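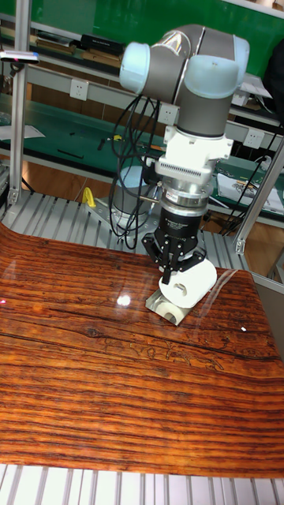
Demonstration gathering (robotics)

Demonstration gathering is the work of recording many examples of a task so that a robot can learn to do it without step-by-step programming. A single example, usually called an episode, covers one try at one job, such as picking up a roll of toilet paper and setting it on a tray. A learning system then studies the episodes together and works out how the arm should move when it meets the same job again – or, more excitingly, one that is a little different!

Overview

Older industrial robots follow fixed paths. They are wonderfully exact, but a part that has shifted by the width of a finger can defeat them. Learning from examples takes another road. The system is shown what the cameras and joint sensors recorded at each moment, along with the movement that was made, and it learns to connect the two.

Everyday objects are popular for this work. A paper roll is light, cheap and safe to drop, yet it gives way when squeezed and looks quite different lying on its side than standing on end. A small metal tray adds a challenge of its own, as shiny surfaces change their look with every shift of the light.

Recording methods

In hand guiding, a person holds the arm and leads it through the motion. In remote operation, the person moves a controller or a second, smaller arm, and the robot copies it. Hand guiding is easy to pick up, though the person's hands often end up in the camera view. Remote operation keeps the view clear but takes more practice.

Scripted recording is a third choice. The arm runs a simple program with small random changes, and only the good tries are kept.

Variety and labeling

Variety matters a great deal. If the object always starts in the same spot, the system may learn the spot and ignore the object. Operators therefore move things between episodes, turn them, and swap in others of the same kind. Each episode is marked with the task name and the result. Failed tries are often saved as well, and a clumsy grasp followed by a neat recovery can be one of the most useful recordings of all.

The Puvildale set

The Puvildale tabletop set, recorded at the Markgate workshop, holds 1299 episodes of 9 household tasks. Of these, 334 are marked as failures or recoveries. Five operators took part. A second round, begun in October, added softer objects and new lighting.

See also

Ballik grasp notation
Sandberg episode format
Hand guiding
Remote operation

Last edited 2020-04-27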